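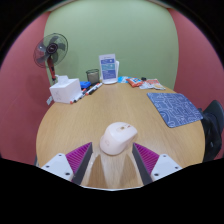 Item 2: gripper at the mouse, both fingers open.

Zillach gripper project - fault review
Minutes of the meeting held Monday, August 18, 2025
Chair: Prapai Chaiyaporn
Present: Zillach hardware group, Chantharasri integration, Buler (by phone)

1. Previous minutes
Accepted with one correction. The spare finger inserts are held at Zerkham and should not be listed as on order.

2. Fault 519, loss of grip force
During a pick of the computer mouse, the gripper closed, reported a good hold and then opened without a command. The mouse dropped back to the table. No damage to the mouse or the fingers. The fault was logged as a position error, and hardware considers that label wrong. The motor current fell to zero before the position changed, which points to the drive or its supply.

The fault has been seen 3 times in total. All three were on the same unit. Buler asked if the object shape plays a part, as the shell is rounded and the ribbed inserts meet it at an angle. Hardware replied that slip would show as the fingers closing further, and the log shows them opening. Shape is not ruled out for the false "good hold" report, which will be treated as a separate fault.

3. Inspection so far
Finger mounting screws checked for torque, all within limits. Contact strips on both fingers read normally on the bench. Connector at the drive board reseated. The fault came back after reseating, so the connector is not cleared - the crimp inside it has not been looked at yet.

4. Safety
The stop button was pressed after the second event and the drive took longer to cut out than the 10 milliseconds in the spec. The chair ruled that the unit stays out of use until this is measured properly. Chantharasri objected to the effect on the October delivery. Objection noted, ruling stands.

5. Actions
Hardware: open the drive connector and replace the crimps.
Hardware: measure stop time with a scope, under load and without.
Integration: rename the fault code and split off the hold report.
Buler: send the supply voltage logs for all three events.
P. Chaiyaporn: inform Zerkham that the unit is locked out.

6. Other business
Request for a second bench supply deferred to the next meeting.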